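Imprimir | Enviar por e-mail

Fórum > Armazém e logística > Conversa geral
Tópico: Braços robóticos na triagem de devoluções – quem já passou por isto?

turno_b
Mensagem de 15 de julho de 2025

Boas. Trabalho na Mavetti, unidade de Pletosbridge, devoluções de brinquedo de madeira e plástico. O que faço o dia todo: abrir a caixa, ver se as peças estão lá, separar, meter na tina certa. Desde março que há um projeto, chamam-lhe Harb, para pôr braços a fazer a parte da separação. Somos 79 na unidade, na triagem propriamente dita bem menos.

Fomos lá ver em grupos pequenos. Disseram que ninguém sai. Disseram também que os postos "vão ser redesenhados" e aí já não explicaram grande coisa. Queria saber de quem já passou por isso: muda o quê, na prática? Horário, pausas, categoria?

paletes_e_cafe
Passei por coisa parecida mas com paletização, braço grande dentro de jaula. Muda tudo e não muda nada. Deixas de carregar e passas a desencravar. Pede por escrito o que é "redesenhado". Por escrito. Sem isso é conversa.

marmita77
Separar peças pequenas com um braço?? Isso é lentíssimo. Um miúdo de seis anos faz mais depressa. Não perdia o sono.

turno_b
marmita, é lento sim. Mas lento agora. E não faz pausa para o café.

Ficam aqui as fotos da visita, autorizaram desde que não aparecesse gente.
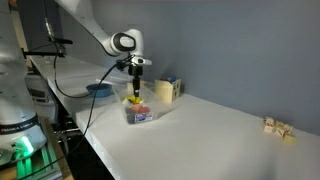
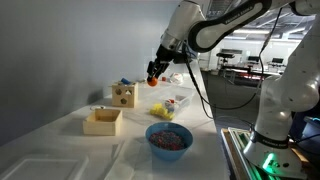

Fotos da bancada do Harb: braços brancos, peças de brinquedo e a caixa de encaixes em madeira.

marmita77
Ok, é mais pequeno do que imaginava. Na segunda está com uma bola laranja na garra. Uma bola. E as contas miúdas da taça azul? Quero ver aquilo a apanhar contas uma a uma, lol

turno_b
Perguntei isso. Resposta: "não está no âmbito". Ou seja as contas ficam para nós. E as contas são o pior trabalho da secção, quem faz sabe, ao fim de duas horas já não se vê nada.

linha_de_fundo
É mesmo este o ponto. Automatiza-se o fácil e a pessoa fica com o chato o dia inteiro. Antes tinhas um misto – um cubo, uma tampa, umas contas, conversa pelo meio. Depois só contas. Onde eu trabalhava subiram as queixas de pulsos e de vista e a chefia não percebia porquê, se "tínhamos menos trabalho".

Negociar ROTAÇÃO. Antes de arrancar, depois já ninguém mexe.

paletes_e_cafe
+1 na rotação. E outra: quem é que repõe a mesa? Alguém tem de esvaziar as tinas, pôr peças novas, pôr a taça no sítio. Esse alguém és tu. Isso conta como operador ou como ajudante? Na minha casa contou como ajudante durante um ano e foi uma guerra.

bit_solto
Vou discordar um bocado. Faço manutenção numa empresa em Baltby, temos 2 braços destes há um tempo, também Franka. Dois colegas da linha foram formados, hoje ensinam os movimentos, sabem parar aquilo, sabem dizer ao engenheiro porque é que falha. Ganham mais. Não é só desgraça.

O que noto nas fotos: na primeira a garra está mesmo por cima da peça amarela, dentro de uma tina transparente. Plástico transparente é chato para as câmaras, reflexos e tal, pelo menos o nosso dava problemas com isso. Quem conhece as peças ajuda muito nesta fase. Oferece-te.

linha_de_fundo
"Oferece-te". E os outros? Dois formados, o resto?

bit_solto
O resto ficou onde estava. Não disse que era perfeito.

linha_de_fundo
Pois.

marmita77
mas então se uma pessoa ensina o braço e depois o braço faz o trabalho dela... está a ser paga para quê exatamente. Pergunta séria.

bit_solto
Pergunta justa. No nosso caso assinámos um papel, quem participa na formação do sistema mantém a categoria por 2 anos no mínimo. Foi a comissão que arrancou isso, a empresa não queria.

turno_b
Isso interessa-me. Tens o texto? Mesmo sem nomes.

bit_solto
Vou ver se posso. Não prometo para já.

caixa_vazia
Chego de outro lado, sou chefe de equipa (não me batam). Também não nos dizem muito. Recebemos uma apresentação com setas. O que me preocupa é o ritmo: hoje se alguém está mal das costas eu encosto essa pessoa às peças grandes, que são leves e fáceis. Se as peças grandes forem para o braço, para onde é que mando essa pessoa? Não há posto leve. Ninguém pensou nisso na apresentação.

paletes_e_cafe
Boa. Isso tem de ir para a medicina do trabalho, não só para o sindicato. Posto adaptado que desaparece é assunto deles.

turno_b
Nunca tinha pensado nos postos leves. Temos duas colegas nessa situação. Vou levar isso à reunião.

Mais uma coisa, o espaço. A bancada da visita é numa sala de laboratório, alcatifa, monitores, sossego. A nossa secção tem cartão pelo chão e empilhadores a passar. Pergunto-me onde é que vão enfiar as bases, que ocupam um bom bocado ao lado da mesa, mais os cabos.

bit_solto
Cabos: exige calha. No nosso arranque tropeçavam naquilo. E marcação no chão, mesmo que digam que o braço para ao toque. Pede a avaliação de risco, é obrigatório mostrarem.

marmita77
retiro o "não perdia o sono". mantenho o lentíssimo.

turno_b
Resumo do que levo para a reunião, digam se falta algo: rotação nas contas, categoria de quem repõe a mesa, papel para quem ensinar o sistema, postos leves, avaliaçao de risco com calhas. Formação aberta a todos, com lista e critério.

linha_de_fundo
Falta o tempo. Se a meta por hora sobe depois do braço entrar, quem decide e com que medição. Põe isso em primeiro.

turno_b
Posto. Volto cá depois da reunião, agora vou que entro às 2.

Imprimir | Enviar por e-mail
Contacto | © Fórum Armazém e logística | Voltar ao topo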